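Nidmont pushes planner update, cuts replans

Triltenitz has put out a new build of Nidmont, its motion planner for ceiling-hung arms. Over 1,000 simulated runs so far, says lead dev Hok-lam Chung. Fix is mostly in the colision checks, 9 old bugs closed.
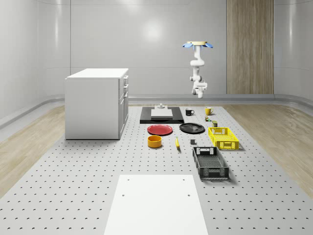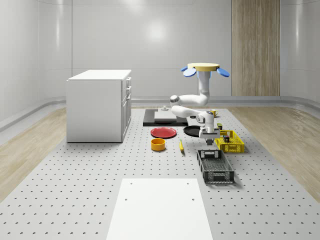

Simulated test cell with the arm hung over plates and baskets or crates. Renders: Triltenitz

Bimier plugin still broken, patch due in September. Logs on request, teh usual adress.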